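Open Day at the Rustad Lab, Clornevberg

Photos from the open day, 12 June 2019

The Rustad lab opened its doors to visitors this summer, and 700 people signed in at the front desk. The demonstrations ran all day in groups of 12. Most of these pictures come from the cup table, where the arms handled a blue cup and a round gray disc. Torbjørn Boström ran the table in the morning and Njål Sæther took over after lunch.
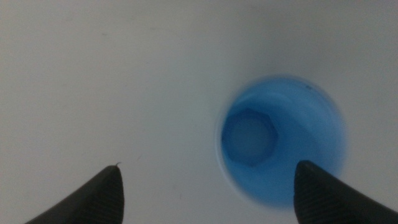 Looking down into the blue cup between the gripper fingers.

Visitors asked many questions about the wrist cameras. Each group got a short talk on what the arm's own camera sees and how that differs from the view beside the table. Children were allowed up to the front row.
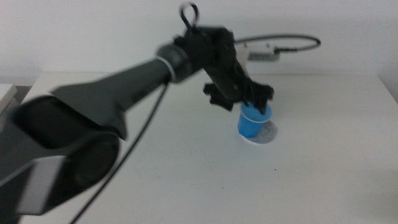
Arm in motion, with the cup in the gripper and the disc on the table.

Torbjørn kept his talk to a few minutes so there was time to watch. The question he heard most was how hard the fingers squeeze. He passed around a spare set of fingers so people could feel the ridges. A few visitors from Wosmont had come for the morning session and stayed on for the second one.

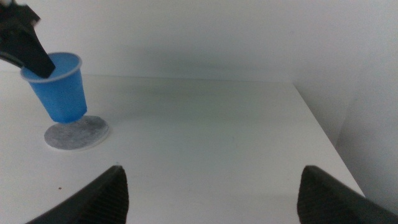 Njål's groups in the afternoon were smaller and the questions got more technical. He talked about how long it takes to set up a new task and what the lab plans to try in January. Coffee was served in the hallway, and the Wutstead bus left from the side entrance in room for everyone who had signed up.

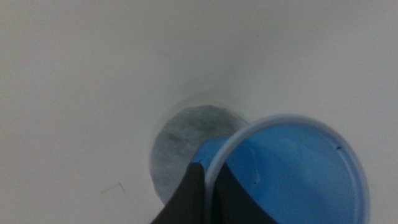
Visiting the Lab

Group visits can be booked through the front desk, extension 2639. Please allow 2 weeks for a reply.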